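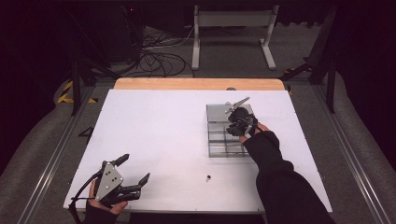
Changes to Evening Courses at the Clelwood Center

The Clelwood Center for Adult Learning has confirmed its schedule of evening courses for the coming term. Registration opens on 14 August 2025 and may be completed at the front desk or by mail. Returning students keep their places in continuing courses until the end of the first week of registration, after which open places will be offered to the waiting list.

Bookkeeping for Small Businesses will now run for nine weeks. The added time will be used for payroll records, a subject that students in the February session asked to study at greater length. Conversational Portuguese moves to Room 3 and will begin half an hour later than before. The furniture repair course remains full, and a second section is under review.

The Center also welcomes Védís Vestergaard as coordinator of evening studies. Ms. Vestergaard comes to Clelwood from the Jundell Institute, where she managed course planning and student advising. She will hold open office hours before evening classes throughout the term. Students who are unsure which level of a course to choose are encouraged to speak with her before registering.

Fees are unchanged. The materials charge of $45 applies to drawing, bookbinding and furniture repair, and is due at the first class meeting. Students who withdraw before the second meeting will receive a full refund of tuition — the materials charge is returned only if supplies have not been issued.

Parking behind the Ponce Street entrance will be closed while the lot is resurfaced. Students should use the lot on the north side of the building and enter through the main doors, which will stay unlocked until the last class ends. Printed schedules are available at the front desk and at the Clelwood Public Library.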